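The Correction of the Register

The following account was deposited with the Adcombe Harbour Office by Ineke Van Beek, formerly Second Clerk of the Register, and is reproduced as she submitted it.

I entered the service of the Harbour Office at the age of 21, having been found satisfactory in handwriting and arithmetic. My duties were confined to the Register of Lesser Vessels, in which every boat below a certain length was to be entered under its name, its owner and its berth. The Register had been opened by the first Harbour Master and had never been closed. It ran to eleven volumes.

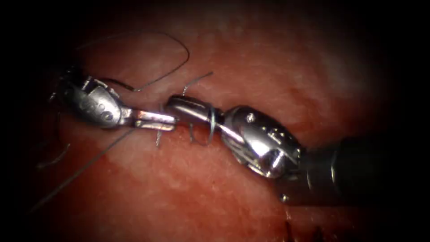
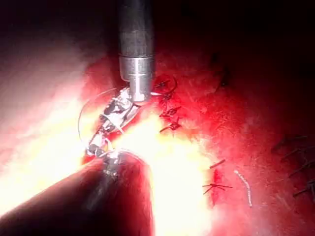
The First Clerk at that time was Arnout Hendriks. He had held the post for longer than the building had held its present roof, and he was regarded as an authority on berths. He instructed me on my first morning that an entry, once made, could be amended only by a Notice of Correction, and that a Notice of Correction required the signature of the owner, the Harbour Master and both clerks. He added that in his time there had been very few. He then showed me where the ink was kept and returned to his desk, and we did not speak again until the afternoon.

It was in August of my second year that I found the entry for the Vidal.

I had been asked to prepare a list of unpaid berth fees. The Office had resolved to recover what it could before the new quay was begun, and the sum outstanding across all volumes was believed to be considerable. Most of it was owed in small amounts by persons who had died or removed to Comville, where the fees were lower. The Vidal alone owed 2000 crowns. She was entered in the fourth volume as a rowing boat with one mast, painted green, occupying berth 225.

There was no berth 225. The numbering of the inner harbour stopped well short of it, and I had walked the whole of the inner harbour many times in the course of inspection. I supposed that a figure had been miscopied, and I went back through the volumes to find the source of the error. The entry had been carried forward correctly from the third volume, and into the third from the second. In each year the fee had been charged, and in each year it had been marked unpaid. The hand changed as the clerks changed. The owner's name was given throughout as "known to the Office".

I brought the matter to Mr Hendriks, as I was required to do.

He read the entry standing up. I remember that he had his spectacles in his other hand and did not put them on.

"The Vidal is in order," he said.

I said that the berth did not exist.

"The berth is in the Register, Miss Van Beek."

I asked whether he would support a Notice of Correction. He replied that a Notice required the signature of the owner, and that until the owner presented himself the question could not arise. I said that if the owner was known to the Office, then somebody in the Office must know him. Mr Hendriks considered this for some time. He said that it was a quarter to five and that I might go home early.

I did not go home. I should state plainly that what I did next was outside my duties, and that I have never been asked to account for it until now. I took the lantern from the hook by the rear door and walked along the inner harbour, counting the berths from the slipway. The numbers were cut into the stone and most of them had been painted over. I passed the last of them by the old premises of Prolport, the rope and canvas merchants, which had been shut up for years. Beyond Prolport the harbour wall turned inward to meet the foot of the hill. I had always taken it to end there.

There was a gap in the wall, of a width to admit a small boat and no more. I had to go down some weed-covered steps to see into it. Inside was a square of still water, and in the water, made fast with two good lines, lay a green rowing boat with one mast. The paint was fresh. The number on the stone above her had been cut with care, and it was 225.

I stood on the steps until it was quite dark. I do not know what I expected. There was a folded blanket under the stern seat, and a tin mug hung from a nail in the mast. The lines had been tied in a manner I recognised, although it took me most of the walk back to say where I had seen it. Mr Hendriks tied up his parcels of closed correspondence in the same way, with the end tucked back beneath the second turn.

He was still at his desk when I returned the lantern. The lamps had been put out in the front office and he had a single candle by him, which was against regulations.

"You will have got your shoes wet," he said.

I said that I had.

He told me then, in very few words, that the boat had belonged to his brother. His brother had gone out in her one evening and had been brought home in another vessel, and the Vidal had come in by herself on the following tide and lodged in the gap behind Prolport, as though she had been steered there. This was before Mr Hendriks entered the service. The clerk of the day had come to the house, had taken off his hat to their mother, and had asked whether the family wished the boat struck from the Register. Their mother had said that she did not. A boat in the Register must have a berth, and so the clerk gave her one. He chose a number that would never be wanted by anyone else.

"And the fees?" I asked.

"He could not enter her without a fee. He was a correct man." Mr Hendriks moved the candle a little. "He never sent the account. Nor did the next man. Then it came to me."

I asked him what I should put in the list.

He said that the list was my work and that he would sign whatever I placed before him. He said it without any unkindness. I believe he had been expecting for many years to be asked, and had decided long before I was appointed that he would not stand in the way of the person who asked him.

I completed the list over the following week. It showed a total outstanding of 3000 crowns, all of it properly due, and none of it from the Vidal. Against her name in the current volume I wrote "Account under enquiry; owner to be consulted", and the date, and my initials. Mr Hendriks signed beneath. The Harbour Master signed beneath him without reading the page – he was much occupied with the quay.

An account under enquiry cannot be collected. Neither can it be closed. I renewed the enquiry every year in the same words, and when Mr Hendriks left the service I renewed it alone, and took over the care of the lines, which wanted replacing more often than I should have thought. He came down to the steps on fine evenings as long as he was able to manage them. We generally talked about the weather, or about the errors of the clerks at Comville.

I make this statement because the Office has now engaged a firm to transfer the Register, and I am informed that entries without a traceable owner are to be removed. I have read the instructions issued to the firm. They provide that an entry may be kept where a living person will accept liability for the fees.

I enclose my written acceptance, together with the first payment. The paint is kept in the locker at the top of the steps. She is due to be done again in the spring, and whoever has the duty after me should be told that the port side takes two coats.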